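Review: Nedance wicker counter basket, after nine weeks of use

I bought the Nedance basket to replace a plastic bin that had cracked along one side. It came from the Lornimside store, in the aisle with the bread boxes. They had two sizes and I took the smaller one.

The basket is a shallow rectangle with rounded corners. The weave is tight and runs on the diagonal, and the rim is rolled and thicker than the rest, so there are no loose ends at the top where you grab it. The sides lean outward. It takes up less room at the bottom than it does at the top, which I like on a crowded counter, but you need to measure at the rim if you plan to slide it under a cabinet. I measured the base and had to move my toaster.

The color is a reddish brown. The tag called it chestnut. Mine matches nothing else in the kitchen and looks fine anyway.

I keep it next to a black tray that holds whatever plate is in use. The basket gets the vegetables and the tray gets the plate, and the cutting board goes in front when I start cooking.

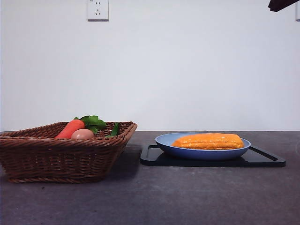

Does a shallow basket work for greens as well as roots?

It works for both if the greens are going to be used that day. Carrots and peppers lie at an angle and stay put, and leafy things can stand up past the rim without getting crushed. For longer storage, greens belong in the refrigerator.

Cleaning is the weak point. Dirt from carrots gets into the weave and a cloth won't reach it. I turn the basket over, tap it on the sink, and go over the inside with a dry pastry brush. The care tag says not to soak it. I rinsed it once in December and it took until the next evening to dry. A cotton liner would solve most of this, but Nedance doesn't sell one in this size. I cut down an old dish towel.

Eggs are fine in it as long as they go in last. The bottom has a slight ridge where the weave turns up into the sides, and a round thing will settle there and stop rolling. I wouldn't stack potatoes on top.

I also tried the Wuisan basket, which my brother-in-law has. It is deeper and has handles. You lose small items at the bottom of it, and the handles catch on sleeves. For carrying things in from the garden it is the better choice. For leaving on a counter I prefer the Nedance.

No strands have come loose so far. One spot on the rim, near a back corner, feels rougher than the rest, and it was that way when I bought it. The store offered to exchange it and I didn't bother.

I would buy it again in the larger size.

Sutrisno Harahap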